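What Happens to an Office Computer After Five Years

Most firms write off a desktop after 5 years, though the metal and boards last far longer. At the Stadex depot in Szczepańska, 1,283 machines arrived in February from schools, banks and one hospital laundry. Each gets a paper tag and a place on the shelf.

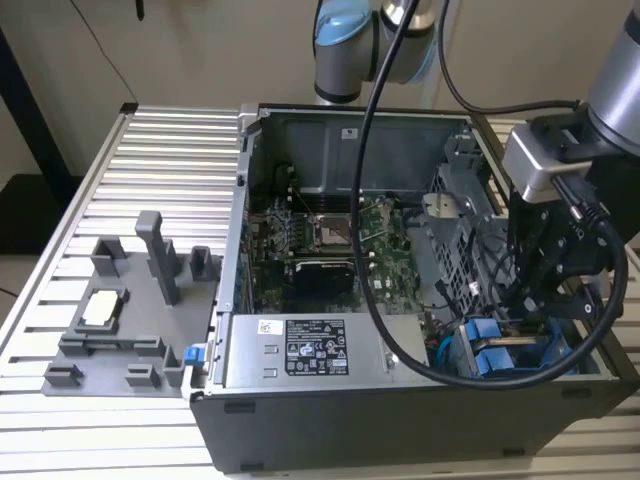
Sorting is done by age and resale value. Anything under the cut-off is stripped for parts, and the steel goes to a shredder at Flilov. Processors are sold by the tray. Power supplies are tested under load for 20 minutes and fail more often than any other part, usually on fan bearings.

Storage is handled apart from the rest, under a separate contract with Skoletti.

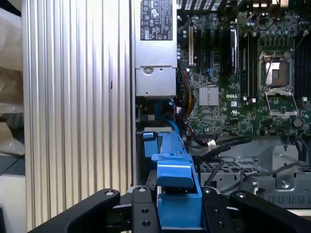 Is deleting the files enough before a computer is handed over?

Deleting a file removes only the entry that points to it. The data stays on the disk until something else is written over it, so a full overwrite or physical destruction is needed.

Overwriting a large hard disk can take 10 hours. Drives with read errors are shredded, and the serial number is entered on the certificate sent to the former owner. 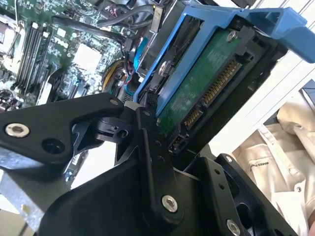

Photograph: Stadex

Certificates go out every Wednesday. Disks that pass are sold in boxed lots of 20, without a warranty.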